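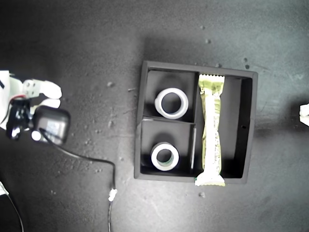 Xiuying Luo
Equipment planning, Coltgate lab, Vollum

Hi! I'm looking for someone to help me plan next year's equipment budget for our robot benches, and I'd love it to be a person who enjoys a price list (we exist!). It's 75 hours spread over the fall, paid, and mostly on site in Plekdale.

You'd sit with the operators while they run tray sorting, write down what wears out, then chase quotes for grippers, spare fingers, cables and chargers. I have 312 lines in the parts sheet already and it's a mess - you'd be fixing that too.

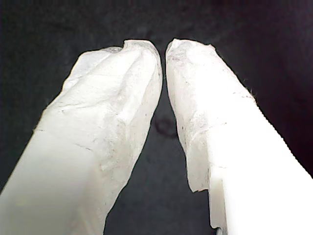
Gripper fingers with wrapped tips. Finger coverings get their own line in the budget.

No robotics degree needed, but you should be good with spreadsheets and happy calling suppliers. Send me a page about yourself by 20/08/2019. Zhiqiang Xiong and I read everything, and the finished plan goes in for approval in December.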